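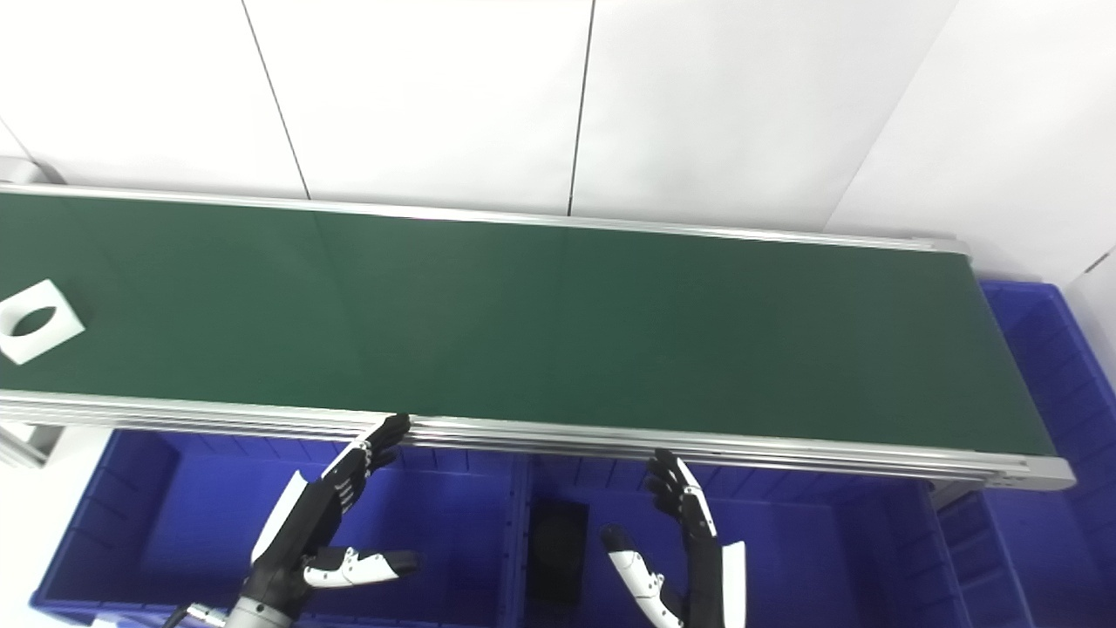 Two replies already asking did the e-stop not work. It worked! It killed the robot. It did not kill the belt, and that's the part I'm still mad about.

Saturday, cell 4 at Narby. Robot faults, both hands lock, belt keeps feeding parts off the end for 43 seconds until I got to the panel.

Found it by lunch – the belt drive was never wired into the safety relay. The Hestari drawing shows it. The cabinet doesn't have it.

No one hurt, a few cracked parts. Belt's locked out till the new wiring passes 50 test stops. I'm on 12 and my thumb hurts already – more Monday, maybe.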